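The Stullach Creek Bridge Closure: Your Questions

I've been covering the bridge for this site since the county put the barriers up, and my inbox is full of the same handful of questions (which is fine, keep them coming!). I've pulled the answers together on one page so you don't have to dig through my old stories.

Why did they close it?

An inspector found cracks in two of the steel beams on the Prorkstead side. Marion Leckie, the county engineer, told me she wasn't comfortable leaving even one lane open, so both lanes shut that same afternoon.

Is it going to fall down?

I asked Marion exactly that, and she said no, the bridge can hold its own weight just fine. What worries her is trucks. The gravel pit at Wuisan sends loaded ones across all day long, and the posted weight limit was, let's say, not always respected.

How long is the detour?

If you're going from Stullach to Prorkstead, it adds 6 miles by way of the old mill road. School buses will use the same route if the bridge is still shut when classes start. I've driven it a bunch of times now and the bad spot is the four-way stop at the bottom of the hill, so leave early if you can.

Can I walk or bike across?

Nope. I know people are squeezing past the barriers, because I've watched them do it, but the sidewalk is closed too and the sheriff's office says it will write tickets.
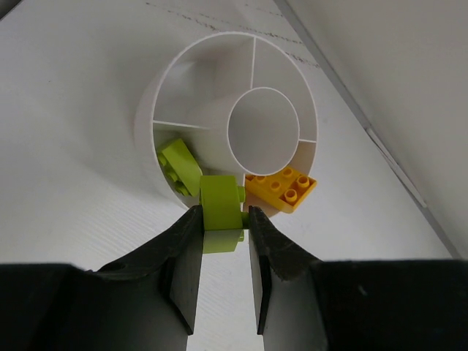
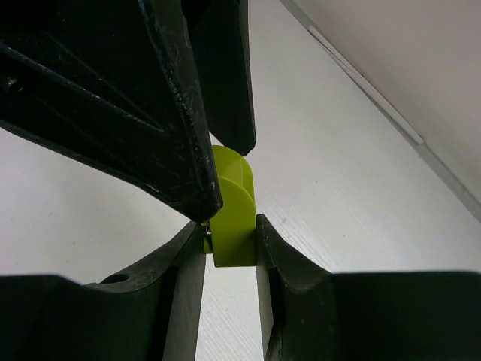

STULLACH, 13 June 2020

Who pays for the repair?

The state covers most of it and the county picks up the rest out of its road fund. Dilwyn Jenkins, who sits on the county board, wants the gravel company to chip in as well. The company hasn't returned my calls, and I've left four messages.

When will it reopen?

The board votes on the repair contract in July. Once that's signed, the work is supposed to take 29 working days, weather permitting. I wouldn't plan a wedding around it!

How many cars does this affect?

The last county traffic count had 536 vehicles a day on the bridge. That count was done in winter, though, so I'd guess the summer number is higher with everybody heading out to the lake.

What about ambulances and fire trucks?

The fire chief, Octavian Buzatu, has moved one engine over to the Prorkstead side for now. Ambulance calls over there are going to the Bivisberg crew first. If you live out on the creek road, put your house number where a driver can see it from the street, both directions.

My store is losing customers. Is there any help?

Not yet. Alina Radu runs the feed store next to the bridge and she's been collecting signatures for a property tax break. Stop by the counter if you want to add yours. The county says it will look at the request after the contract vote.

Where do I send a question you didn't answer?

Email me through the contact link, or leave a note for me at the front desk. I read everything, though it may take me a day or two to get back to you. For road signs that have blown over or gone missing on the detour, call the county road office directly and they'll send someone out.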